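Gripper Comparison Group
Minutes of the meeting held April 26, 2025

Present: Normunds Paju (chair), the Zustano bench team, two from Prirken by phone, one of whom could be heard eating.
Apologies: Vamorano, who sent a spreadsheet instead.

1. Minutes of the March meeting
Agreed, after "gripper" was corrected in the four places where it said "gripe". One member asked for the fourth to be left as it was. Refused.

2. Hand-held grippers, garment trial
N. Paju reported on the T-shirt task. The yellow flat fingers with the long slot cut through them were liked by everyone who had to fold with them. Prirken still prefers its own rubber-tipped pair and said so at length. Paju replied that the rubber pair picks up the bedspread along with the shirt, which makes for a very thorough fold.

It was noted that unit 015 has its label on upside down from the operator's side. Zustano will reprint it. The black T-shirt with the big grey bow stays in the set, as the printed patch creases differently from plain cotton and the fingers have to cope with both.
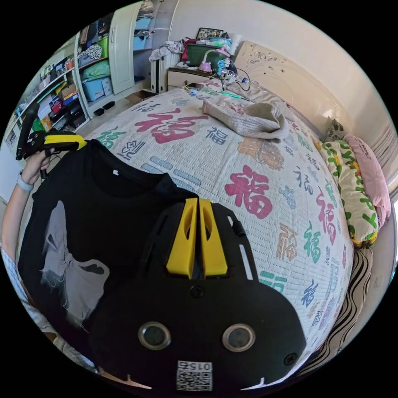 3. Quilted covers
Long discussion. The white quilted spread with 福 all over it in several colours is hard on the tracking according to Vamorano's spreadsheet, and a great help to it according to Prirken's. Both sheets use the same 88 runs. Paju to ask each party what they think a run is.

4. Vlad
The controller, known as Vlad, restarted during the left-hand trials and lost the log at line 1887. Its makers suggest a larger buffer. The meeting suggested other things, not minuted. Buffer to be set to 3000 and the left-hand trials repeated.

5. Any other business
Spare finger screws: none left. Prirken denied having them.

Next meeting to be fixed once Vamorano answers its email.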